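ok thread on what we've been doing to the planner for the two-arm flower job. mostly software, some grumbling

1/ old setup: one planner, both arms, all the joints in one big search. lovely on paper. in practice it timed out whenever both grippers wanted to be over the mat at the same time, so nearly every run

2/ new setup: each arm plans alone, then a small scheduler (called Fekel, don't ask) slides the two paths against each other in time until they stop clashing. dumb. fast. we like it

3/ budget is 4,000 checks per move. if Fekel hasn't found a gap by then the right arm waits and the left one goes. yes the left always wins. yes it's a hack

4/ perception next. stems are horrible. thin, green, on a green-ish mat, and the depth image just drops them. you get a flower head floating in space with nothing under it
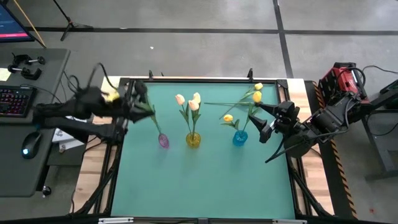
Drisance Lab - Two-Arm Manipulation Group

5/ three vases, tulips, an arm each side. the long stems fanning out of the blue vase are the bad case. the right gripper has to come in near the two upper heads and the collision model used to think those stems were air

6/ fix for now: we fit a curve from the flower head down to the vase rim and pad it, treat the whole thing as a soft obstacle. soft = planner may brush it but pays for it. hard obstacles made every path impossible, learned that in February

7/ the leaning one in the pink-purple vase is a different problem. stem goes off at a steep angle so "grasp from above" is just wrong. grasp sampler now takes the stem direction and rotates the approach to match. 18 lines of code, took me far too long

8/ also glass. vases come through as holes in the depth map so we don't even try, we segment on colour and drop in a stored mesh. works while the vases stay pink, yellow and blue. please don't buy more vases

9/ someone asked about the cables. not modelled. there's a joint limit on the left shoulder that keeps it out of the worst of the loop and that's all the cleverness there is

10/ tooling: Wido is our log viewer, and it can now scrub both arms plus the mask overlay on one timeline. shoud have built that first. half of what I'd been calling planner bugs were the camera clock drifting against the arm clock

11/ replayed 3,000 logged moves through the new scheduler overnight. the clashes left are nearly all at handover, where both arms really do need the same bit of space and no amount of sliding helps. needs a proper joint plan just for that phase. so the big search comes back, only smaller

12/ Chae branch has the stem fitting if you're in the repo. don't merge it, the padding value is hard coded and the tests are commented out (me, sorry)

13/ next up is force. gripper closes to a fixed width at the moment and tulip stems are not a fixed width. want to stop on motor current instead but the signal is noisy at 1,000 Hz and filtering it makes it late. if you've done this on thin soft things pls reply with what filter you used

14/ will post the handover stuff when teh joint plan bit runs end to end. back to the logs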